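Can a Robot Do the Sorting? Report on Our Visit to Tollutik
Joner Technical College, Intro to Automation
Group: Viola Melis, Tanko Fashola, Chidubem Nwosu

1. Why we went

Our class was invited to the November open day at Tollutik. The leaflet promised "sorting without people," and our teacher, Mr. Quezada, told us to find out how much of that was true. I went in with doubts and came home with most of them.

2. What we were told

The talk was given by Ikechukwu Etim from the demonstration team. He said the two-arm station had done 1000 practice moves before the open day and that 209 of them needed a person to step in. I wrote that down because it was not on the leaflet. When Tanko asked what counts as stepping in, the answer was that it depends on who is keeping the log. We think that makes the number hard to use.

3. What we looked at

The job is to pick up small containers and put them in the right plastic bin. The items are things you could find in a kitchen drawer, such as jars of toothpicks. Two arms share one table, with a gripper on each.

My problem is with the setting. The table is white, the wall behind it is plain, and the bins sit in a row. A real packing bench, like the one at Cudwood where I worked last summer, has tape, dust and other people's elbows on it. Chidubem disagrees with me and thinks you have to start somewhere. He also liked that two arms could work so near each other.

We asked for a run with items we had brought ourselves (a glue stick and a bag of rubber bands). We were told it was not possible that day.

4. Cost

The visitor sheet gives 80 hours of setup for a new set of items. A shop that changes its stock 4 times a year would pay for that every time. There was no price on the sheet, and we did not get one by asking. 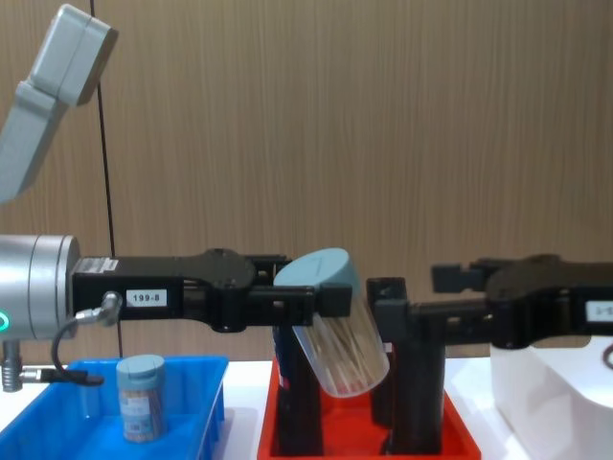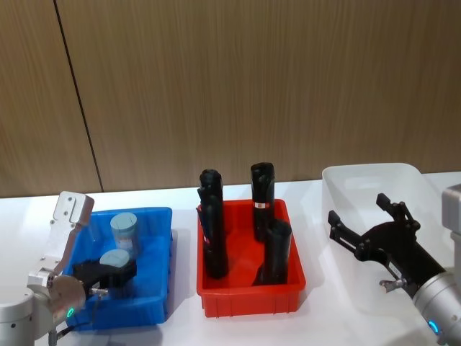 Figures 1 and 2. The two-arm sorting station at Tollutik, with the blue and red bins on the table.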